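Visit to the Casado sorting hall, Orkulow

We went over to Orkulow in June, when Casado opened its sorting hall to visitors for the afternoon. Casado takes in mixed household goods from the collection points at Andness and the villages beyond it, and sorts them for resale, repair or recycling. Entry was free, but you had to put your name down beforehand and groups were kept to 25.

The bus from Andness stops at the end of the lane. Walk past the weighbridge and the door is on the left. We were given ear plugs and a yellow bib, and told to stay inside the painted line.

Our guide was Anselmo Montoya, who has worked in the hall since it opened. He started us at the tipping floor, where the sacks are opened and the obvious rubbish comes out. Textiles go to one side and books to another. What is left is called "smalls", and it took up most of our tour. Smalls means toys, gloves, kitchen bits, odd tools and anything else that fits in one hand.

The smalls end up in large, deep bins with sloping sides. They get hard use and look it. The coating wears off the slopes in patches and the floors are covered in scratches. Anselmo said they are relined when the wear gets too bad, and one of ours was plainly getting on for its turn.

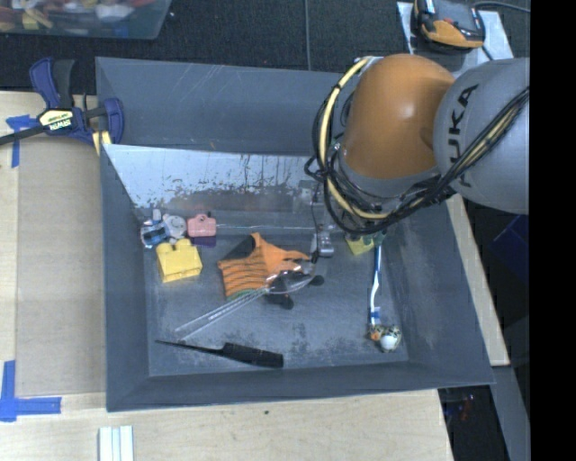
Toys are the biggest part of the smalls by number and the slowest to deal with. A chunky building block can be washed and put with others of its kind, but a toy camera has to be checked for missing parts first. Work gloves are kept if there is a pair. Single ones are held for a while in case the other turns up, and a board by the door gave the number of pairs matched so far this year as 2749.

After the bins we saw the washing room and then the shelves where finished boxes wait for the Calomari shop in town. Toy boxes are made up by age and sealed with paper tape. I bought 2 in the shop on the way home and both were clean and complete.

The tour took an hour and a half. There is a toilet by the entrance but nowhere to buy food, and the floor is hard concrete throughout, so wear decent shoes. The next opening will be in the autumn, with 3 tours in the day, and names are taken at the Calomari shop counter.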